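Home Trips Mills & Makers Food Stops About
Search this blog Go

Open day at the Gebremichael mill

I'd been meaning to get to the Gebremichael open day for years, and this time I finally booked early enough (they only let in 70 people per session, and it fills up fast!). It's a cotton mill with its own dye house, up a long gravel road outside Cundska, and I packed the night before because the first tour leaves at an hour I don't normally see. Dark clothes, everyone said. Dye gets everywhere.
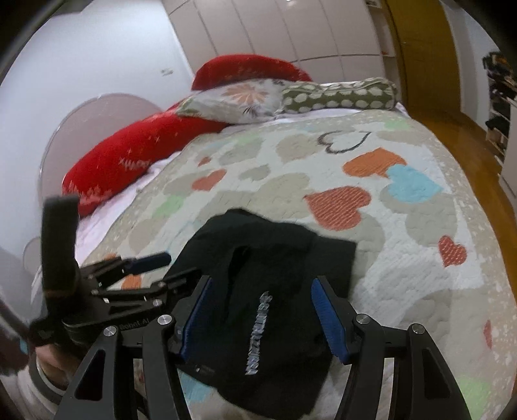
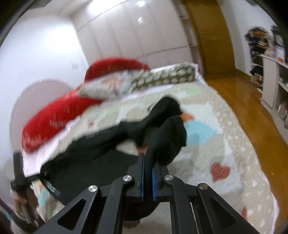
Black stuff on the heart bedspread.

So, the drive. Take exit 323 and ignore the first sign for the mill, it sends you to the loading gate and you'll have to back out past the trucks like I did. Visitors park behind the Plivico warehouse next door. I got a badge, a pair of earplugs and a very good cinnamon bun.

Our guide was Gadisa Alemneh, who started there sweeping lint and now runs the dye house. He took us through the carding room first, and wow, the noise. You feel it in your teeth! Then spinning, then up a metal staircase to the knitting machines, big round ones that turn out a tube of jersey like a giant sock. I could have stood there all morning (a lady from our group pretty much did, and had to be fetched).

The dye house was my favorite though. It's steamy and smells a little like vinegar, and they do black last in the week so the vats don't have to be scrubbed out for a lighter color afterward. Gadisa said black is the hardest one to get right. Too little time and it comes out a sort of sad brown, and he had swatches pinned on the wall to prove it.

Lunch was lentil soup in the canteen, three dollars, bring cash. The shop sells seconds by weight and I came home with way too much gray jersey and a tea towel for my sister. They were out of the Starnico socks by noon, so go there first if you want those. Next open day is in September, and booking is by phone only.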